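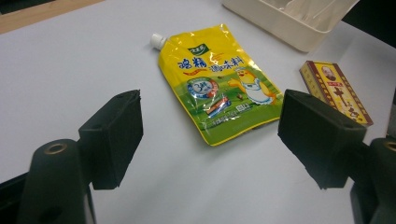

Is the spout really better than a jar, or is it only one more plastic thing for the cupboard? This question came under my review of the pepper mill, and the reader added that her own chicken powder always becomes a hard stone after one month, whatever she keeps it in.

I promised to answer when I had used the pouch for long enough. I have now finished one and opened the next, so I think it is fair to write. I ordered it together with two other things for the soup pot, a box of thirteen-spice powder and a clear bag of dried greens, and I will say something about all of them. I bought everything with my own money from Huvgate, who send to Sesdale on the Friday van.

Chicken seasoning in a spout pouch

I will begin with the pouch, as it is the main thing. It is yellow on the upper half and green on the lower half, with a small cartoon chicken in an apron and a cook's hat. My cupboard is dark and deep, and I must say that the yellow is useful. I find it at once, also without my glasses.

The cap is a white screw cap. In the kitchen I have one hand for the spoon and one hand for everything else, so at first I was annoyed that it must be turned and does not flip up. After some weeks I changed my mind. A flip lid gets powder in the hinge and then it never shuts again as it should. The screw cap I can wipe with a dry cloth and close, and it still turns easily.

Now the stone problem. I had it too, with the jar I used before. I believe the reason is steam: we hold the open jar over the hot pot and shake it, and the steam goes straight in. With a spout the opening is much smaller, but steam can still go in if you pour directly over the pan. Please do not do this. Pour on a spoon, away from the cooker, close the cap, and then put the spoon in the pot. My first pouch stayed free until the end. There were a few soft lumps near the spout, and I pressed them with my fingers from outside and they broke.

Pouring is where I have my complaint. When the pouch is full it comes too fast. I wanted half a teaspoon and I got a small hill. When it is nearly finished it comes too slow, and some of it stays in the bottom corners. I cut the last pouch open with scissors and found enough for one more soup. A jar would not do this to me.

How it tastes

It is salty first, then there is the round taste that one expects, and at the end a little sweetness. I tested it in the simplest way I know, in 400 ml of hot water with nothing else. One level teaspoon was pleasant. With 2 teaspoons I could not finish the cup. If you are used to stock cubes, start with less than you think, and do not salt the dish before you have tasted.

It is best in scrambled eggs, in fried rice and in the water for noodles. In a long stew I do not notice it so much, and for a stew I would keep using bones or a good cube. On plain cucumber with a little vinegar it is very good, and this was a surprise for me.

Thirteen-spice powder in a small box

The box is small, yellow on the front with a dark red-brown border, and it has a portrait of an elderly man in an oval near the top. It looks old-fashioned and I like it for this. I had read that the mixture is strong, and I used a quarter teaspoon for a whole pan of minced pork. The kitchen smelled of it until evening.
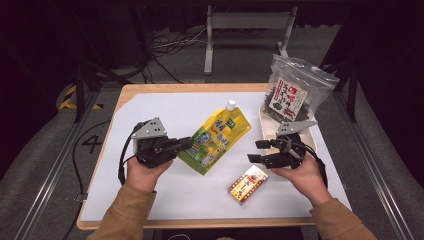
A quarter teaspoon was right for the pork, but for vegetables it was already too much, and I now take only what stays on the tip of a knife. It has a warm taste and a slightly bitter one behind it. Together with the chicken seasoning it makes a good dry rub: one part spice, four parts seasoning, a bit of sugar. I rub it on chicken legs in the morning and cook them for dinner.

The cardboard is the weak side. A box like this does not close well again after the first opening, and the smell goes into the tea if the tea is its neighbour. I moved mine to a small glass with a rubber ring. If you have no such glass, fold the top down twice and use a clothes peg.

Dried greens in a clear bag

I was not sure about these when I ordered. The pieces are dark green and leafy, and in the dry state they look like nothing, a handful of crumpled paper. They grow very much in water. The first time I took a full handful and the bowl was lifting its own lid. A pinch is enough for one person.

For soup I soak them apart and throw this water away, because there can be a little sand in it. Then they go in at the last minute with a beaten egg and some drops of sesame oil. They stay soft but not slimy. My family, who are suspicious of green things in soup, ate them and asked nothing.

What I like about the bag is that it is clear, so I see when I must buy again. What I do not like is that the film makes a great noise and slips out of the hand when it is held by the bottom fold. It has a printed paper inside, with blue and red printing, and I leave it there, as it keeps the bag standing straight.
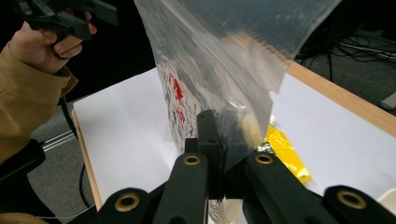
Where I keep them

I have a shallow off-white tray with raised walls which came from the Prullier shop, item 415 in their list. It is too low for bottles but it is right for things like these. The pouch lies flat in it, or it leans on the bag. If some powder falls, it falls in the tray and I wash the tray, not the shelf. Small boxes go in front, or they disappear behind the bag and I buy a second one by mistake. I did this already.

The order

My order number was 3,312, and I mention it only because Huvgate asked me to give it when I wrote to them. The parcel came through the MacBrayne depot and one corner was pressed in, but nothing was open and nothing had leaked. The answer to my message was friendly and came the same evening.

My marks

Chicken seasoning: four stars. I take one star away for the pouring when it is full and for what remains in the corners. For the reader with the stone problem: yes, I would change to the spout, if you pour on a spoon and not over the steam.

Thirteen-spice powder: four stars for the taste, two for the box.

Dried greens: five stars. I have ordered two more bags, and also one for my neighbour, who has smelled the soup through the wall.

I did not try the smaller sachets of the same seasoning. If somebody has them, please write in the comments if they are easier to keep dry in summer. In June my kitchen is very damp, and I would like to know before then.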